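How to Scoop and Freshen a Cat Litter Tray (and Keep the Corner Round It Tidy)

Posted February 14, 2024
Filed under: Home and Cleaning

I put off writing this one for ages, thinking that everybody who keeps a cat must already know how to clean a litter tray. Then I had a message from a reader in Grandthorpe who had just taken on her first cat and had been tipping out the whole tray every single morning, a full bag of litter gone in no time at all, poor thing. So here we are, and I hope it saves somebody a few pounds and a sore back.

The daily job takes me 5 minutes, and that includes washing my hands and telling the cat to wait her turn. The proper clean takes longer, and I'll come to that further down.

What you'll need

A slotted scoop
A small bin with a lining bag
A cloth you don't mind keeping just for this
Fresh litter to top up with
Washing-up liquid and warm water for the full clean
A dustpan, if your cat is a digger

A word about scoops first, as I've been through a few. The slots have to suit the litter. If you use fine clumping litter you want narrow slots, and if you use pellets you want them wide enough for a clean pellet to drop through without you having to shake the thing for half the morning. My first scoop had tiny round holes and I was using big pellets with it, and I really couldn't understand why I was throwing so much away. Take a pellet along to the shop in your pocket if you're not sure (in a little bag, of course, and a clean one!).

As for the tray, get the biggest one you have room for. A cat likes to turn round, change her mind and turn round again. I had a small square one from Zusora to begin with and there was litter in the hall, litter in my slippers and once a piece in the butter dish, which I never got to the bottom of.

Getting set up

Stand the bin close to the tray before you pick up the scoop. I know that sounds like fussing, but a full scoop carried across a room will always drop something, and it will always be the bit you least want on the floor. Put the bag in and fold the top well down over the rim so it can't slide in on itself.

Lay your cloth beside the tray, on the side of your free hand. I fold mine in four, so that when one face is dirty I can turn it over and have a clean one. A dark cloth is kinder on the eye than a white one after a few months of this, I find.

Move anything you care about out of the way. I keep a sectioned storage box in the same corner and it gets shifted well back first.

Scooping, step by step

1. Have a look before you dig. You're checking that everything seems usual for your cat - if it's very different from normal, or there's nothing there at all when there should be, that's a question for the vet and a good reason to do this job every day.

2. Begin at the far side of the tray and work towards yourself. Slide the scoop in at a low angle until you feel the bottom, then lift slowly.

3. Give it a gentle side-to-side shake over the tray. Gentle is the word. If you go at it like you're panning for gold you'll break things up and send dust everywhere.

4. Tip the scoop into the bin, right down inside the bag, and tap it once on the inside. Tapping it on the rim only gives you another thing to wipe.

5. Carry on in rows until you've been over the whole tray, and don't forget the corners. Cats love a corner.

6. If you use wood or paper pellets, stir the top layer through with the edge of the scoop. The ones that have gone to crumbs will sink and the whole ones will come up.

7. Top up with a handful or two of fresh litter, and draw it level. I like a depth of 2 inches. Any deeper and mine treats it as the seaside.

8. Wipe along the rim with your cloth, then fold it dirty side in.

9. Tie the bag, take it out, and wash your hands well. If you're expecting a baby, please ask somebody else to do the scooping for you, or wear gloves and speak to your midwife.

Corner set-up, with a mint-green tray, green litter and a black slotted scoop: 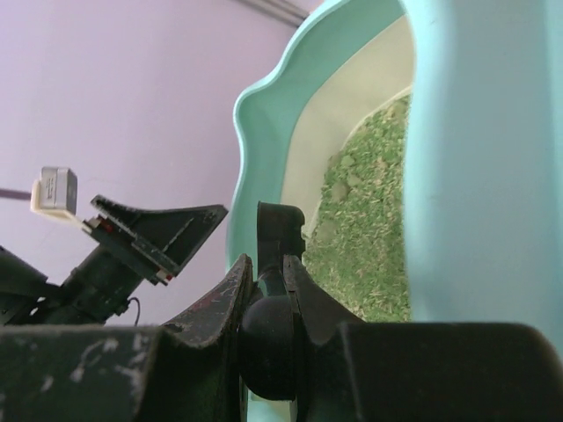
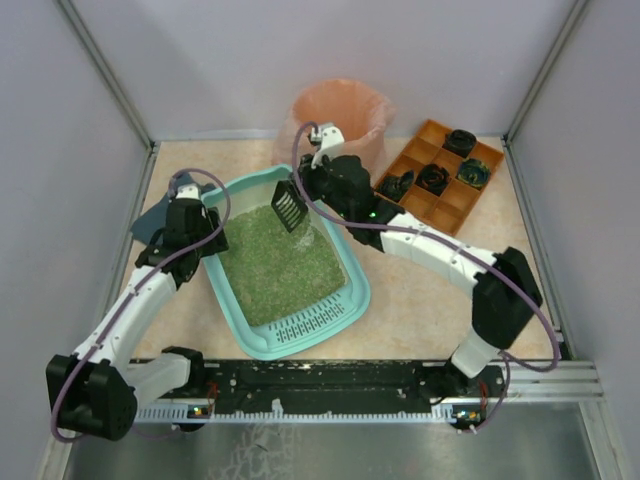
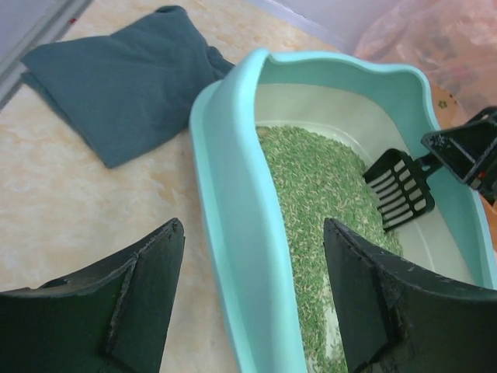

The full clean

Every so often the whole lot has to come out, however careful you've been. With pellets I do it when the tray starts to smell even after scooping, and in a warm June that comes round a good deal quicker than it does in winter.

Empty everything into a strong bag. Scrape off anything that's stuck with the edge of the scoop, then wash the tray in warm water and ordinary washing-up liquid. Please don't use bleach, or any of those pine disinfectants that turn cloudy in water. Some of them are harmful to cats, and bleach with urine gives off nasty fumes. I did try a lemon-scented cleaner from Medrano one spring and my cat wouldn't set foot in the tray for the rest of the day, so we've stuck to plain soap ever since.

If your tray has slots or ridges moulded into it, go along them with an old toothbrush. Rinse it twice, and dry it all the way before the new litter goes in - a damp tray makes pellets swell up and stick to the bottom, and you'll be chipping away at them next week.

Wash the scoop at the same time. I forgot mine for longer than I'd care to say.

Changing to a different litter

Do it slowly. Mix a little of the new in with the old and put in a bit more each time you top up. I swapped mine over to Proltberg pellets all in one go, feeling very pleased with myself, and she used the bath mat. Two weeks of mixing and she was quite happy with them.

If you have more than one cat, the usual advice is a tray for each and one spare, in different spots if you can manage it. Keep them well away from the food bowls too, and away from the washing machine. A spin cycle starting up at the wrong moment can put a nervous cat off a tray for good.

Comments are open below as usual, and if you've found a good way of stopping litter getting tracked up the stairs I would dearly love to hear it.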